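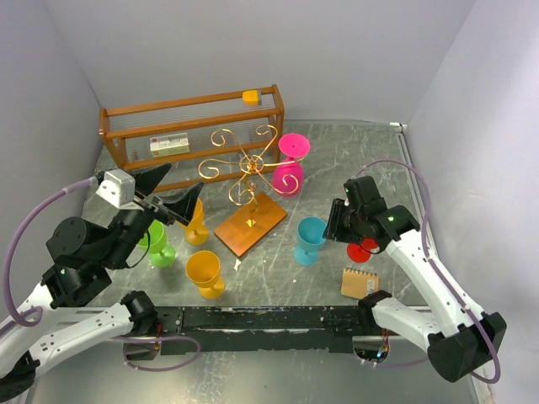

**Figure 1.** Stemware task: goblets, six-arm wire stand and wooden rack on the work surface.

Storage furniture for stemware differs from other kitchen storage in that the object is held by its narrowest part or rests on its widest. We treated this as a question of orientation: does a person put a goblet away bowl up, bowl down, or hanging by the foot, and does the storage piece decide this for them? The stand in Figure 1 has six curved arms ending in scrolls, and six plastic goblets go with it, so in principle every goblet has a place. The pink goblet is upside down on its bowl, and the light blue one is upright. We coded both positions as "resting", and used "stored" only when a goblet was carried by an arm of the stand.

Sessions were coded from still images by two of the authors (Kjærgaard and Vigfúsdóttir), working separately. The full set held 2667 stills. We dropped those in which the stand was covered to the point that its arms could not be told apart, which left 2293. Disagreements went to a third reader, Dalsgaard, and her reading was final. Most of them concerned goblets that touched a scroll without hanging from it – a case our first coding sheet did not cover. The sheet was changed in October and the earlier stills were coded again.

Other items on the surface, such as the wooden rack and the spiral notebook, were coded only when a goblet touched them. We had expected the rack to serve as a second place for stemware. In 70 stills a goblet was in contact with it, and in 11 of these the goblet rested on a rail. We do not analyze these cases further here.

Color was recorded but not used in the main comparison. It was useful for following a single goblet from one still to the next, which would have been much harder with a matching set of clear glasses.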